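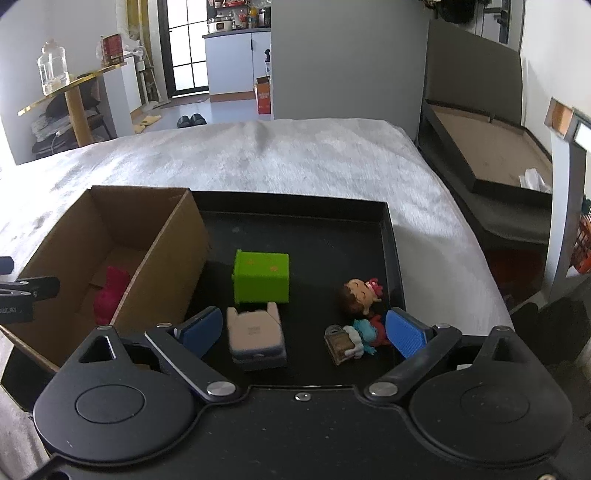

Toy sorting by hand demo: how many takes before you train?

Forum: Teaching by demonstration
Started November 1, 2019
Replies: 8
Views: 2484

onusero_bench wrote:
I'm putting together a small task for a two-finger arm. Toys in a shallow tray, open cardboard box, the arm should end up with every toy in the box. I'm showing it by hand with a hand-held gripper instead of driving the arm. I have 30 takes so far and trained on those last night. The policy goes to the right toy most of the time but closes early, and it drops anything that isn't a cube.

Two questions. How many takes did you need for something like this? And do you keep the layout fixed at first or move things from the start?

pallet_jack wrote:
100 for a fixed layout, more if the toys move. I did a similar one with wooden blocks in June and 30 got me the same thing you have, good reach and bad close.

I would keep it fixed until the close works. Otherwise you can't tell which part is failing.

Ansah77 wrote:
I disagree with fixed layout first. If the cube is always in the same spot, the policy learns the spot. Then you move the cube and you're back to zero, and the first 100 takes pull it toward the old place. Shuffle the toys before every take from take one.

Also, which toys? A cube and a doll are not the same grasp. A doll lying on its side has a head and a body and you have to pick one. If you grab the head in half the takes and the body in the other half, it will aim between them.

onusero_bench wrote:
Cube, cat- or house-shaped block, and a doll hugging a box. I have been grabbing the doll wherever was closest. I guess that explains some of it.

pallet_jack wrote:
Ansah77 is right about the doll. I still say fixed layout for the first round. It's a debugging step, you throw those takes out later.

Ansah77 wrote:
If you throw them out, you did the work twice.

slowhands wrote:
Nobody has asked about speed. I have looked at a lot of other people's hand demos and most of them are too fast at the close. With the gripper in your own hand you feel the contact and squeeze right away. The policy only gets pictures and finger width, so the close looks like it starts before the fingers are there. Stop with the fingers on either side of the toy, count one, then close.

Second thing, the box. Keep it in the demo even when it isn't what you care about. The walls matter. Mine kept hitting the near wall on the way in until I recorded a set where I only worked near the walls. Go over the wall high, come down inside, open, go straight up.

onusero_bench wrote:
I did a set on the box by itself this afternoon. I left the toys in the tray and took hold of the box by its left wall, one finger outside and one inside.

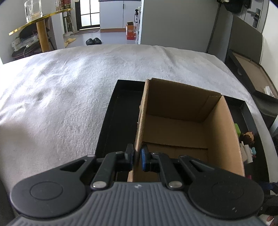

My thinking was to add a second step where the arm pulls the box closer before it starts loading. Cardboard gives when you squeeze it, so I have been stopping at light contact. The gap is narrow and I have to line up the fingers with the wall before going down. Coming in at an angle, I bump the top edge. I don't know if those takes are worth keeping. The ones where I bump it and correct look messy, but that is what the arm is going to do too.

slowhands wrote:
Keep the ones where you bump and correct, as long as the correction is clean. Drop the ones where you bump it and start over from above. A back-out in the middle of a take teaches it to back out.

Don't mix the box pull and the toy sort in one training set yet. Get each one working and then record them end to end.

pallet_jack wrote:
Agree on splitting them. I don't agree about the bumped takes. With 30 takes, five sloppy ones is a lot. At 1000 you can leave them in and it won't matter.

Has anyone here done this kind of task by remote instead? I have a Zediner leader arm and I find it easier to be consistent with it, because I can't move faster than the arm does.

Ansah77 wrote:
I did the remote version for a while on a Jula arm. It is more consistent and a lot slower. I got tired and my late takes were worse than my early ones. For toys in a box I would stay with the hand tool. For anything where the arm can run out of reach, I would use remote, since by hand you can show it poses it can't get to.

onusero_bench wrote:
OK. Plan for now: shuffled layout, always take the doll by the body, pause before the close, box pull recorded as its own set. I'll go to 100 on the toys and train again. On the bumped takes, I'll tag them and train once with and once without. I'll post both results in this thread.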